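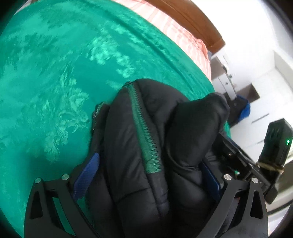 I've been going to our university's senate meetings from the public seats for three years now, and last night's was easily the best of the lot. I walked home grinning!

Quick background for anyone who doesn't follow campus governance as a hobby (so, most of you). The chancellor's post has been vacant since December, and until this spring the replacement was going to be picked behind closed doors, same as always. Then the student and staff associations put up a motion to publish the shortlist and hold open forums with every candidate. The petition got to 2,121 signatures, 979 of them from staff, and on a campus our size that's enormous.

Last night it passed. By 7 votes!

Nokuthula Oosthuizen moved it and spoke for maybe four minutes, no notes, mostly about the Zoller Library closure and how we all learned of it from a sign on the door. Gerasimos Karras spoke against. I'll be fair to him -- his worry is that good candidates won't apply if their current employer can read about it in the student paper, and I don't think that's silly. Duyên Đặng had an amendment ready that keeps the long list confidential and only opens things up for the final three. He voted no anyway, but a few people around him clearly shifted.

The forums will be in Tornar Hall, which seats 300, with the overflow going to the old physics theatre. Hugo Vidal asked whether casual tutors could attend on paid time and got a "we'll take that on notice", so keep an eye on that one.

If you're a grad student and you've never been to one of these, please come along! The agenda goes up the week before, the doors open at 5:30, and the chairs in the back row are the comfy ones. I'm hoping to get to all three forums and I'll post my notes after each. Questions for the candidates can go in the comments -- I've got two on parking already.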